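Changes to traffic on Purberg Road from 9 April 2021

The left lane of Purberg Road will be closed in the northbound direction between the Tarneo roundabout and the Bakilana Street lights while the water main under the kerb is replaced. The closure starts on 9 April 2021 and the contractor has allowed six weeks for it. Work will be done from 7 am to 5 pm, but the lane stays closed overnight as well, as the trench can't be covered and reopened each day.

Southbound traffic is not affected, apart from the right turn into Bakilana Street, which will be banned for the whole period. Drivers who normally make that turn should carry on to the next lights and come back along Prikine Avenue. The detour is signposted.

The speed limit through the works is 40 km/h in both directions. It applies at all hours, including when no one is working.

We had a good number of calls in February, when the test holes were dug at the same spot. Queues reached back through the roundabout on most mornings and blocked the exit to the Tarneo shops. The signal timing at Bakilana Street has been changed to give northbound traffic a longer green in the morning peak. Side street traffic will wait longer as a result. The timing will be looked at again after the first week and adjusted if the queue is still getting into the roundabout.

If you can travel before 7 am or after 9.30 am, your trip will be a good deal easier. Afternoon delays are expected to be shorter, with the worst of it just after school pick-up.

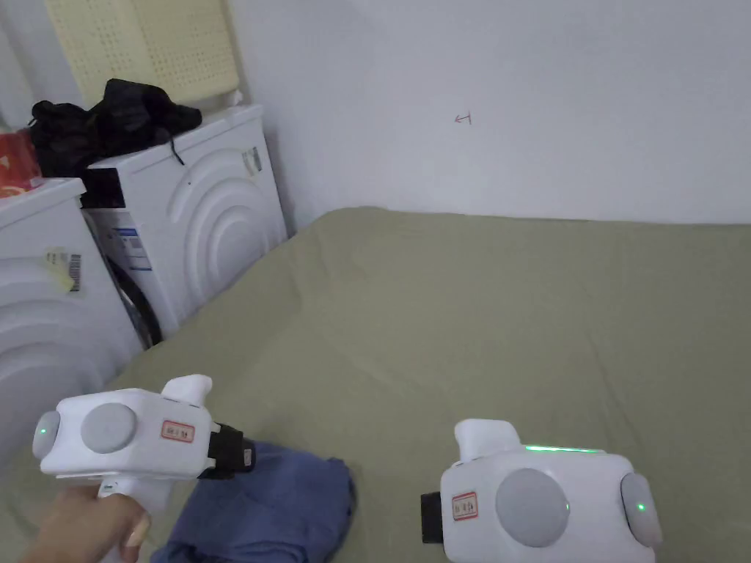

Reading time: 4 min

Buses

Two stops on the northbound side will be out of use. The stop outside the Tarneo shops moves almost 100 metres south, to the wide part of the footpath before the roundabout. The stop at Bakilana Street is closed with no replacement, and passengers should use the next stop along. Temporary signs will be up at both the old and new locations.

Timetables have not been changed. Buses will be running in the same queue as everyone else, so please allow extra time if you have a train to catch. School services will keep their usual route, except the afternoon bus that turns right into Bakilana Street. That one will go by Prikine Avenue and drop students on the far side of the oval. The school office has the details and has sent them home to parents.

Walking and cycling

The footpath on the works side will stay open past the shops but will be narrow in places. From the shops to Bakilana Street it will be closed, and people on foot will need to cross at the lights and use the other side. The crossing has kerb ramps on both sides.

The painted bike lane is inside the closed section. Riders can merge with traffic or take the path behind the oval, which comes out on Prikine Avenue.

Parking and driveways

There will be no parking on the northbound side of Purberg Road between the roundabout and the lights. Cars left there will be moved to the nearest side street and may be fined. The loading zone behind the shops can still be reached from the rear lane.

Residents with a driveway inside the works will be letterboxed at least five days before their section is dug up. Steel plates will be put down so you can get in and out, though there will be a short time on one day when the driveway can't be used. If you need access at a set time for medical reasons or a delivery, tell the site office as early as you can.

Bins should go out on the usual night. The crew will move them to a spot where the truck can get to them and bring them back afterwards. Please put your house number on the lid.

Heavy rain will push the finish date back. Any change will be shown on the message boards at each end of the works and printed in the next newsletter. The final road surface will be laid at night over four nights near the end of the job, with both northbound lanes closed from 9 pm to 5 am and traffic sent along Prikine Avenue.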